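Filed under: Laundry & Folding

Folding tips from a robot study (yes, really!)

I've been reading the write-up from Viera Malý's folding project at Skulstead, and it has changed how I do my own T-shirts. Her group recorded 783 folds by hand, using grippers held like tongs, and then trained a robot arm on them. What they wanted to know was which habits made the robot better at it, and the answers work on a kitchen table too!

Start on a bare, smooth surface. Folds recorded on a towel or bedspread taught the robot very little (the cloth drags and the hem creeps).

Get one finger under the fabric before you pinch. Pinching straight down from above grabs a single layer and leaves the other behind. Sliding under picks up both, and this one change took the robot from 5 good folds out of 14 tries to nearly all of them. I love that.

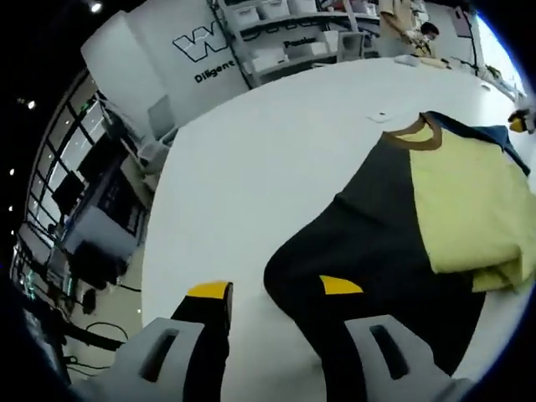 Lift low, too. Vilgot Lie, who did a lot of the recording, keeps the cloth just off the table as he brings it over, and the robot's sleeves came out much flatter once it copied him. Mine do too, even the slippery sports shirts I'd given up on.

Smooth outward from the collar last, with a flat hand. The robot still can't manage that part, so we're ahead for now!

Questions or a tip of your own? Write to the Skulino Home desk | © 2022 Skulino | Back to top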